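Grudel College
Department of Film and Media Studies
Student Project Report: Sound and Silence in the Mountain Rescue Film
Submitted 2019-03-25

1. Purpose of the Project

This report presents the results of a one-semester student project on the feature film Haugen, a drama set in a remote valley during a search for two missing climbers. The project asked how the film uses silence to build tension, and whether viewers who know little about climbing respond to these passages in the same way as viewers with outdoor experience. The work was carried out by a group of six students as part of the second-year course in film analysis.

The film was chosen for two reasons. It contains very little music, and its dialogue is limited to short radio calls for much of its middle section. The group considered these features useful for a study in which sound had to be separated from plot and performance as far as possible.

2. Background

Haugen runs for 121 minutes. The story follows a rescue leader who returns to work in November after a long absence and is asked to direct a search in poor weather. The missing climbers are seen only in the opening minutes and again near the end. The greater part of the film takes place in a hut, where the leader waits for reports from the team outside.

Earlier coursework in the department had dealt mainly with film music. The present group found fewer student reports on the absence of music, and the reading list was therefore extended to include material on radio drama and stage sound.

3. Method

The film was divided into 242 shots or groups of shots, each of which was entered in a log. For every entry the group recorded the length, the setting, the main source of sound and the presence or absence of speech. Two students logged each entry separately and compared their results. Where they disagreed, the passage was played again for the full group.

A public screening was then held in the Brosten lecture hall, and 100 viewers returned a written questionnaire. It asked them to name the most tense moment in the film, to describe what they heard during that moment, and to state whether they had any experience of climbing or winter hiking. Viewers were not told in advance that the project was about sound.

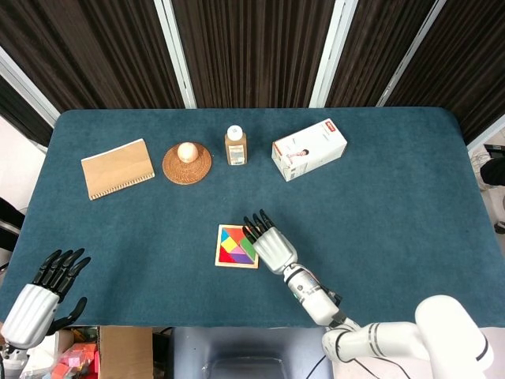 Figure 1. Notebook, egg on a woven coaster, and small bottle on a blue felt-covered table.

Written answers were sorted by theme. The group used four themes - weather, radio, breathing and silence - and allowed a single answer to be placed under more than one of them. Answers that mentioned only the plot were kept in a separate file and were not used in the comparison.

4. Results

The log showed that the longest passages without speech occur in the hut and not on the mountain, as the group had expected. Outdoor scenes are short and loud, with strong wind and frequent shouting. Indoor scenes are long, and the sound is often reduced to a stove, a clock or the hum of the radio set.

Most viewers named a hut scene as the most tense moment. The scene chosen most often was the one in which the radio fails and the leader continues to hold the handset. Many viewers described this scene as completely silent, although the log records a faint hum throughout. Viewers with climbing experience were more likely to mention the wind outside the hut, and several wrote that the weather told them more than the radio calls did.

5. Discussion

The results support the view that silence in this film depends on contrast. The hut scenes follow directly on noisy outdoor scenes, and a low hum is easily taken for no sound at all. The group also noted that the camera stays close to the leader's face in these passages, so it cannot be claimed that sound alone produces the effect.

The questionnaire had some weaknesses. The word "tense" was understood in different ways, and a number of viewers named the ending because it was the scene they remembered best. Seating was not recorded, which made it impossible to check whether viewers at the back of the hall had heard the quieter passages clearly.

6. Further Work

The group recommends a second screening with the film Kastton, which tells a similar rescue story with a full orchestral score. The same questionnaire could be used with a revised second question and a seating plan. The shot log and the blank questionnaire have been deposited with the department office and may be consulted by students enrolled in the course.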